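Busdale Cozinha - demonstrações bimanuais por teleoperação

Versão 2 do conjunto. Substitui a versão 1, que tinha apenas tarefas de um braço e usava outro formato de ações. Os scripts de leitura antigos não abrem estes arquivos.

Resumo

O conjunto reúne 3.175 demonstrações de tarefas de cozinha em bancada, executadas por operadores humanos que controlam dois braços robóticos a distância. Destas, 2.575 formam a partição de treino. As restantes ficam divididas entre validação e teste, com a lista exata em splits.json. Foram gravadas 3.334 tentativas no total; as que não entraram tinham falha de sincronização ou foram interrompidas pelo operador, e não são distribuídas.

Tarefas

Todas as tarefas usam louça e objetos pequenos de uso doméstico. O nome entre parênteses é o identificador no campo task.

1. Guardar prato no suporte (plate_rack). O operador pega um prato da mesa e o encaixa em uma das ranhuras.

2. Pendurar caneca (mug_tree). A caneca é levada pela alça até um pino livre do suporte de madeira. É a tarefa com mais tentativas repetidas dentro do mesmo episódio.

3. Abrir e fechar o forninho (oven_door). Um braço puxa o puxador da porta; o outro pode colocar ou retirar um objeto.

4. Pegar fruta do prato (fruit_pick). A garra desce sobre a fruta, fecha e leva o objeto ao destino dado na instrução. O outro braço costuma ficar parado no alto, com a garra aberta. Nos episódios com a maçã pequena vermelha e amarela sobre o prato azul-claro, o suporte de canecas fica logo à frente do prato, e a aproximação é feita por cima.
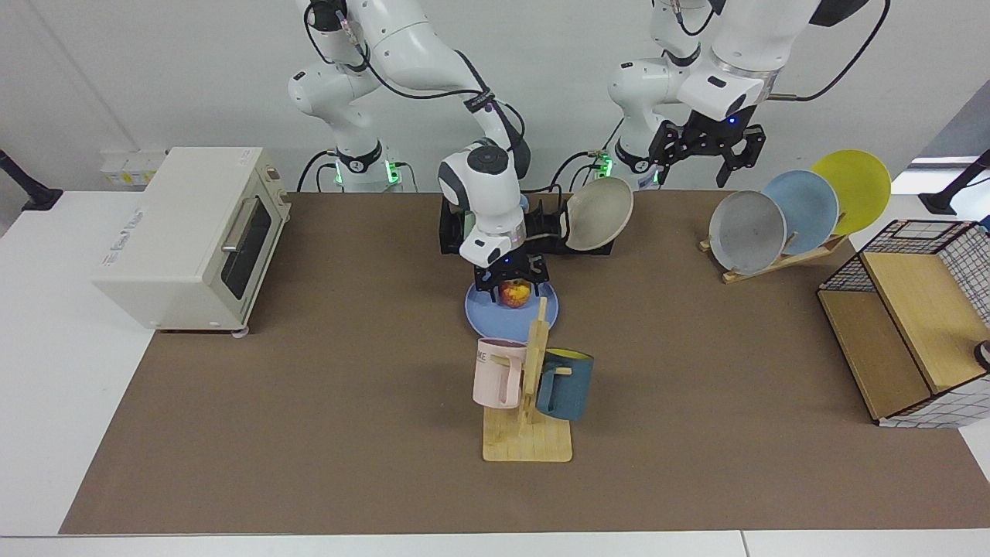 5. Transferir entre braços (handover). O objeto passa de uma garra para a outra no centro da mesa antes de ser solto.

Coleta

Os operadores trabalham com um par de braços líderes, de cinemática igual à dos braços que executam a tarefa. O movimento é copiado junta a junta, sem planejador no meio. A abertura da garra vem de um gatilho analógico. Não há retorno de força, portanto o operador regula o aperto só pela vista.

Antes de cada sessão o operador faz alguns episódios de aquecimento, que são descartados. A disposição dos objetos muda entre episódios seguindo cartões sorteados. O cartão indica a região da mesa, e a posição fina fica a critério de quem monta a cena.

A convenção de lados é a do robô. "Braço direito" (right) é o que aparece à esquerda nas imagens da câmera fixa. Isso já causou erro em dois conversores internos, então vale conferir antes de treinar.

Estrutura dos arquivos

Cada episódio ocupa uma pasta com:

meta.json - tarefa, instrução em texto, código do operador, cartão de disposição
state.parquet - posições e velocidades das juntas, abertura das garras
action.parquet - comandos enviados pelos braços líderes
fixed.mp4 - câmera fixa
wrist_left.mp4 e wrist_right.mp4 - câmeras de punho

Os carimbos de tempo são do relógio do computador de controle. Os vídeos estão alinhados ao primeiro registro de state.parquet.

Anotações

As instruções foram escritas em português e traduzidas para o inglês (instruction_pt e instruction_en). A tradução foi revisada por falantes, mas "suporte" aparece como rack, stand e holder sem critério único. Um subconjunto de 340 episódios traz também a marcação manual de fases: aproximação, contato, transporte e soltura. A ferramenta de marcação foi a Tinholm, e o arquivo phases.csv segue o formato de exportação dela.

Limitações conhecidas

Há uma única bancada e uma única iluminação. Políticas treinadas só com estes dados não devem ser usadas em outra montagem sem nova coleta.

A câmera fixa perde partes da cena quando um braço passa na frente do suporte de pratos. Nesses trechos, use as câmeras de punho.

Os operadores têm estilos diferentes. O código do operador está em meta.json para quem quiser filtrar ou balancear.

Licença e contato

Uso livre para pesquisa, com citação. Para uso comercial, escreva à equipe Ciltix pelo formulário do repositório. Erros em episódios específicos podem ser relatados na aba de problemas, com o número da pasta e o instante aproximado do vídeo.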